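Search this journal
Enter keywords, author or title
Advanced search

4. Procedure and Findings: Citizen Petitions in the Illden District Councils

4.1 Rules governing petitions

The four councils in this study share one charter but differ in how they handle petitions. Under the charter, any resident of voting age may file a petition asking the council to place a question on its agenda. A petition filed in Irbridge or Tanport must carry 3000 valid signatures. In the two rural councils the threshold is set by local rule and has changed more than once in the period we examined. The charter does not say what a council must do after the question is placed on the agenda, and most of the variation we report comes from that silence.

Tanport refers every qualifying petition to a standing panel, which may hold it for up to 3 months before sending it back to the full council. Irbridge has no such panel. Its clerk reads the title of the petition aloud at the next regular meeting, held on a Wednesday evening, and the chair then decides whether debate will follow. Erdős has argued that the Irbridge practice favors petitions with short titles and well-known sponsors. Our records offer limited support for this view. Petitions sponsored by a sitting or former council member were debated more often than others, but we found no clear link between the length of a title and the chair's decision.

4.2 Signature checks

Signature checks are the most time-consuming step in all four councils, and the one on which clerks gave us the longest answers. Each sheet is compared with the voter roll by hand. A signature is struck if the address is missing, if the signer lives outside the council area, or if the same name has been entered twice. In the largest case in our records, an Irbridge petition on the redrawing of ward lines, sponsors turned in roughly 4000 signatures and narrowly cleared the threshold after the check. The sponsors were told of the result by letter and were not given the list of struck names. They asked for it twice. The charter is silent on this point as well, and the clerk's refusal was upheld on the ground that the voter roll itself may not be copied.

Virág treats the signature check as a neutral technical step. We take a different position. Where the rules for striking a name are not published, sponsors cannot know how large a margin to collect, and groups with paid staff are better placed to collect a wide one. Tanport printed its rules on the back of the petition form partway through the study period. Sponsors who used the new form had fewer names struck than those who used the old one, although the number of petitions is too small for a firm claim.

4.3 Storage and later access

Original sheets must be kept until the end of the council term in which they were filed. In practice the councils apply this rule unevenly. Irbridge keeps sheets together with the minutes of the meeting at which the petition was read. Tanport keeps them by year, apart from the minutes, and a reader must already know the filing date in order to request them.

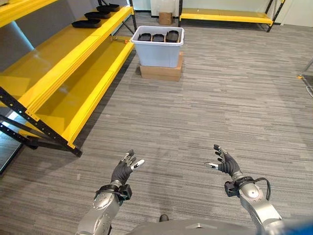

Figure 3. Shelving with black trays; translucent bin on a cardboard box.

These differences matter for any later review of a council's decisions. A resident who wishes to learn why a petition failed in Tanport must make separate requests for the sheets, the panel's notes and the minutes, and each request is answered on its own schedule. In Irbridge a single request is enough. We also found that panel notes were more likely than any other record to be missing from the files we were given, and the Tanport clerk was unable to say whether such notes had been written in every case. For this reason the counts in the next section rest on the minutes alone — the panel's own reasoning is used only where a signed copy was available.

Related articles
Győri and the Limits of Local Rule-Making
Who Speaks First? Agenda Power in Small Councils
Ward Lines and Voter Rolls in the Illden District
Public Comment Periods: A Review of Recent Work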